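Josiane Texier
May 4, 2026

Right, I promised a few of you a thread about folding t-shirts, and I've had my coffee, so settle in. It's going to be longer than a thread about folding t-shirts has any right to be.

Some of you know we've been getting the shirts ready for the summer tasting days at Rumano. There are 96 of them, mostly gray, a few in a navy I wasn't consulted on, and every one needs to be folded the same way so it fits the little cubbies up front with the print showing.

I thought I knew how to fold a t-shirt! I've been folding them since I was tall enough to reach the top of the dryer. My mother's way was arms in, sides in, up once, up again, done, on to the next one while she told you a story about her sister. It makes a perfectly good stack for a dresser drawer, where you're the only one who has to look at it.

A stack in a shop is a different animal. The edges show. If one shirt is a finger wider than the one below it, you see it from the door, and then somebody pulls out a medium from the middle and the whole thing slumps over like it's had a long day.

So I asked Asuka Hoshino, who worked in clothing stores for years before she ever sold anybody a bottle of tea, and she came over to the stockroom and gave me what I can only call a lesson. A kind one! But she did take a shirt out of my hands.

Her first point was the table. I'd been folding on top of a carton at hip height, bent over, and wondering why my back hurt by lunch. She wanted a proper flat table, hard and smooth, with enough room to lay the whole shirt out, sleeves too. The white one by the drink shelves was the best we had, so that's where the folding lives now.

I do love it back there, I have to say. All those bottles in rows, the colors grouped together. It's the nicest wall in the building and customers hardly ever get to see it.
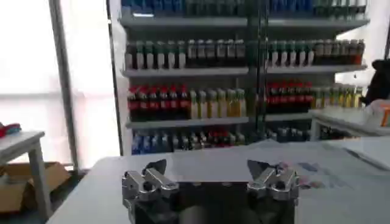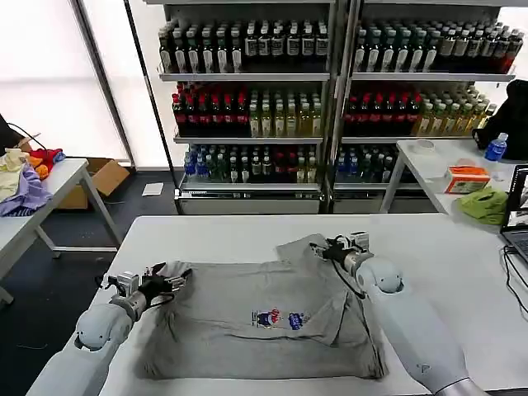

Okay, so, the method. Asuka's way, written down as well as I can manage.

Shirt goes face down. Pick it up by the shoulders, give it one good shake, and let it land flat. Then smooth from the collar to the hem with both palms. I used to skip the smoothing and try to fix the wrinkles at the end, and by then they're tucked inside where you can't get at them (they're still there, you can feel them, like a pea under a mattress).

Next you pick your line. She goes from the middle of the shoulder seam straight down to the hem. Fold that side in, then bring the sleeve back on itself so it stays inside the edge. Same on the other side. You should have one long strip with the collar at the top.

My sleeves always stuck out, and she spotted why in a second: I was folding them straight across, when they want to go down at a slant, following the side of the shirt. Thirty-odd years of sticking-out sleeves, friends.

Then hem up, stopping a little short of the collar, and fold again so it comes out as a neat block. Flip it over and there's your print, facing up. If the print has wandered off to one side, your first two folds weren't even. Open it up and go again. I opened up a LOT of shirts.

A few people have asked if we use a folding board. I tried one! I cut it from the side of a carton and it was great for the mediums, too narrow for the double XLs, and then I put a mug on it and that was that. Asuka just uses her forearm to judge the width. Mine seems to be a different size from hers, so I made a pencil mark on a strip of card and I use that.

Bundles of 12, with the size written on a slip of paper tucked under the top shirt so it sticks out at the side. We started out with sticky notes and they curled up and fell off by the next morning. Plain slips from here on.

Oh, and alternate the direction in the stack. Collars all on one side makes a stack that leans, so every few shirts we turn one around. It does show a bit at the edge if you're fussy. I've decided I'm not that fussy. Asuka is, and she turns mine back when she thinks I'm not looking.

We got through the smalls and mediums, and a fair number of the larges. The kids' sizes are still in their carton, and I'm a little scared of them, they're so tiny that the slanted sleeve thing hardly works. If you fold children's t-shirts for a living or just for your own tribe, please tell me what you do with the sleeves!

Also, one question for anyone who's had shirts printed: do you put tissue between the prints? Ours felt a touch tacky where they pressed together in the carton, and I've been laying a sheet in between on the warm days. It's slow going, and I'd happily stop if you all tell me it's silly.

I'll put up the cubbies once they're filled. I'm told I also have to fold the aprons, and those have strings, so there may be another one of these threads. Bring snacks.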